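3.2 Desk clutter and the problem of look-alike items 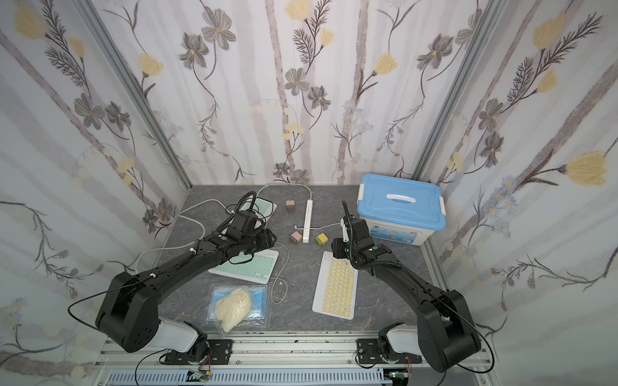 Figure 3. Keyboards, a power strip and small plug adapters spread over a marble-patterned tabletop.

3.3 Item groups and sorting rules

Desk items were divided into three groups for the tidying study: keyboards, power items and loose cables. The groups follow the scheme in Iwasaki and Ellis's earlier household survey, which collected 3144 written answers to the question of what people put away first when they clear a desk. After blank and duplicate answers were removed, 2969 remained. Most people named the largest item on the desk. Cables were often left until the end, or left out of the answer altogether.

Keyboards take up the most space on the table and decide where everything else can go. In the layout in Figure 3, two are mint green and one is cream yellow, and the cream-yellow one lies at an angle. We asked for keyboards to be lined up with the long edge of the table, keys facing up. The order of the colors was left open. A keyboard with a cable was counted as put away only when the cable was also clear of the other keyboards.

Power items cover the power strip and the cube-shaped adapters. The adapters come in light brown, pinkish tan, brown and yellow, so they can be told apart by color even when they are turned on their sides. The target was a single row next to the strip. We did not ask for adapters to be plugged in. In an early version of the task, used at the Naltine site, plugging in was part of the goal, and sorters disagreed on whether a partly seated adapter should pass.

Cables were the hardest group to write a rule for. A white cable can run behind one item and come out beside another, and it is not always clear from above which end belongs where. The Naltine rule asked for "neat" cables, and Ellis found that two people scoring the same table often read the word differently. We replaced it with a test of position: no cable may cross a keyboard, and no loop may hang over the edge of the table.

Each layout was scored once before tidying and once after. A set of 600 layouts was scored by a second person, and disagreements were settled by Iwasaki using the written rules alone. Layouts where the two scorers differed on a cable were kept in the set and marked, so that they can be left out of the comparison in Section 4.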